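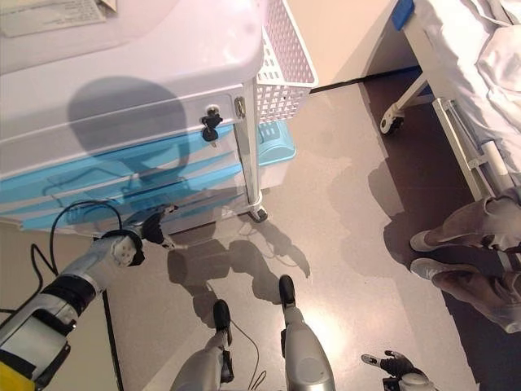 Windside, Part 4: The Night Log

Poonam Yadav read the tide gauge at Stadau forty times in February. The instrument was a Bhatt float recorder, serial 383, mounted in a steel pipe on the north pier. Its error was 52 millimeters, always high.

She replaced the float. The error stayed. She replaced the cable and the drum, and logged both.

At 3 a.m. she lowered a weighted tape into the pipe and got the correct level. She read the dial. It was high by 52 millimeters.

The old logs were kept at Clatent, in boxes. Her predecessor had written the same figure on every page, with one note in the margin – "Leave it. The boats know."

She went back to the pier. A trawler was coming in over the bar with very little water under it. She entered the dial reading, signed the line and closed the book.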